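Last updated: 8 January 2019

Enham rink: earlier doors and the new entry order on match nights

blueline_west
The club has put out the entry arrangements for the second half of the season. Doors now open 75 minutes before face-off instead of 60, season ticket holders use the river side entrance only, and everyone else goes through the main doors. Bag checks on both. Has anyone timed the river side yet? It has two turnstiles against the main side's four.

stand_c_row_k
Went through river side for the Itasden match. Joined the queue 40 minutes before face-off and was in my seat with 22 to go. The turnstiles were fine. The delay was the bag table, which had one steward for both lanes until the queue reached the cycle racks.

offside_again
The capacity of the seated side is 1232 and more than half of that is season tickets. Putting the larger group through the smaller entrance makes no sense to me. It should be the other way round.

blueline_west
The larger group has tickets that scan first time. The main side has to deal with paper vouchers, collections from the box office and people who have bought for the wrong date. Four turnstiles there may still be slower per head than two on the river side.

offside_again
May be. Has anyone got figures?

tunnel_end
I stood by the main doors for the last home match, waiting for a friend, and had nothing better to do. Over ten minutes, 98 people came through the two lanes nearest the box office. That is just under five a minute per lane. A scanned ticket with no bag ought to do double that.

offside_again
One sample of ten minutes, on two lanes out of four, with no figure for the river side. I would not plan anything on it.

tunnel_end
I did not say I would. You asked for figures.

coldfeet
Can you still leave and come back in during the first interval? The old wristband system went in 2016 and I never understood what replaced it.

stand_c_row_k
Yes, main doors only. They scan you out and scan you back in. If your ticket is on a phone, keep the screen on, as the scanners do not like a dimmed display. Re-entry closes 3 minutes before the second period starts and they do stick to it.

coldfeet
So a season ticket holder comes in by the river side, goes out by the main side and has to come back by the main side?

stand_c_row_k
Correct. The river side is locked to incoming traffic once play begins. It remains a fire exit.

plostska_away
Visiting supporter here. Our coach from Plostska got in 50 minutes before face-off last time and we were held on the pavement while the home queue cleared. We missed the whole warm-up. Does the earlier opening apply to the away block as well?

blueline_west
The notice says "all doors". The away block has its own gate behind the plant room, so you should not be behind the home queue at all. Ask the coach to drop at the lower car park and walk up the ramp.

plostska_away
We were dropped there. The gate was shut and a steward sent us round to the front.

blueline_west
Then that is a staffing fault and worth an email to the club before your next visit. Give them the arrival time and the number on the coach.

offside_again
Or they could open the gate they have told people to use.

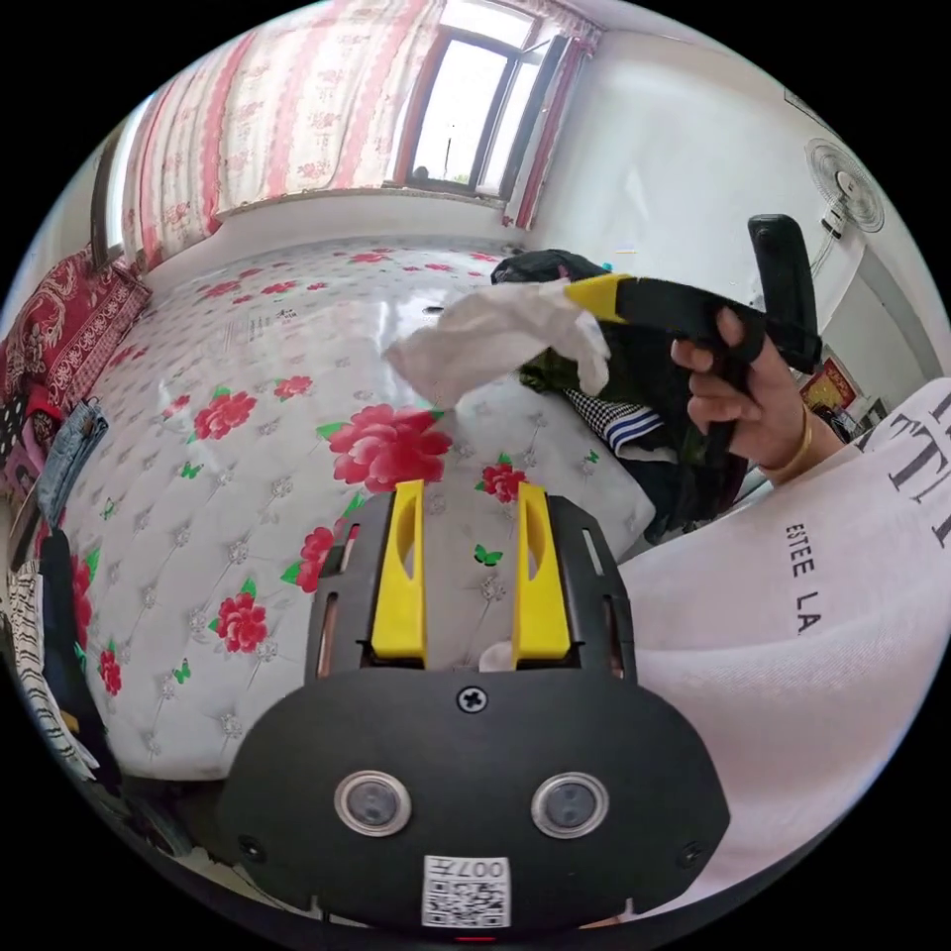

tunnel_end
Going back to the bag table, the size limit is the thing holding it up. The notice gives it as A4, but the stewards have no gauge, so each rucksack gets discussed. A cardboard frame on the table would settle it – in or out, next person.

coldfeet
The rink at Guimarães had something like that when I was there on holiday. An open box at the end of the table. If the bag went in the box, it went in the building. I do not recall stopping.

offside_again
How busy was it?

coldfeet
Half full, if that.

offside_again
There you are, then.

stand_c_row_k
A gauge costs nothing to try, busy or not. I would sooner see that and a second steward than another 15 minutes of open doors, given that the kiosks do not start serving until the old time anyway.

blueline_west
I had missed that about the kiosks. I will send the club a list: second steward on the river side bag table, a bag gauge, away gate open when the doors open, kiosks to match. Anything else, add it by tomorrow evening.

plostska_away
Please put the gate first.

blueline_west
Done.

Related threads
Parking at the lower car park on match nights
Itasden away: coach times and block numbers
Phone tickets not scanning
Warm-up music volume, stand C
Which kiosks take cards?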